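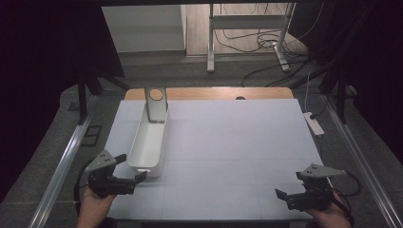

Lista de verificação de instrumentos portáteis de medição – bancada de manutenção

10/05/2026 – Por Redação Técnica Vokosska

Imprimir | Enviar por e-mail

Aplica-se aos multímetros Harura, aos alicates amperímetros Brastameo e às pontas de prova de qualquer marca. Preencher uma folha por instrumento, com o número de série no topo. Marcar C (conforme), N (não conforme) ou NA.

1. Carcaça sem trincas, parafusos da tampa presentes – C
Comentário: risco superficial no visor, não atrapalha a leitura.

2. Etiqueta de calibração legível e dentro da validade – C
Comentário: última calibração em abril. O certificado em papel ainda não chegou à pasta.

3. Isolação das pontas de prova – N
Comentário: cabo preto com o isolamento interno à mostra junto ao plugue. Par retirado de uso e cortado. Não emendar com fita.

4. Continuidade das pontas, mexendo o cabo durante a leitura – C
Comentário: feito com o par novo.

5. Fusíveis originais, com a capacidade indicada no manual – C
Comentário: conferidos os dois. Repor o estoque, restam 6 na gaveta.

6. Pilhas e contatos – N
Comentário: início de oxidação no contato negativo. Limpo, pilhas trocadas. Rever na próxima inspeção.

7. Tensão CC contra a fonte de referência – C
Comentário: usada a faixa de 4000 mV. Com 1020 mV na fonte, leitura dentro da tolerância do fabricante.

8. Garra do alicate fecha por completo, faces limpas – C
Comentário: havia poeira metálica numa das faces. Pano seco, sem solvente.

9. Chave seletora firme em todas as posições – C
Comentário: um pouco dura entre ohms e capacitância – já era assim na folha anterior.

10. Termômetro infravermelho: lente e mira – NA

Resultado: liberado com restrição até a revisão do item 6. Instrumento reprovado vai para a prateleira de bloqueados com etiqueta vermelha, mesmo que o defeito pareça simples.

Este site usa cookies para melhorar a navegação. Ao continuar, você concorda com a nossa política de privacidade. Aceitar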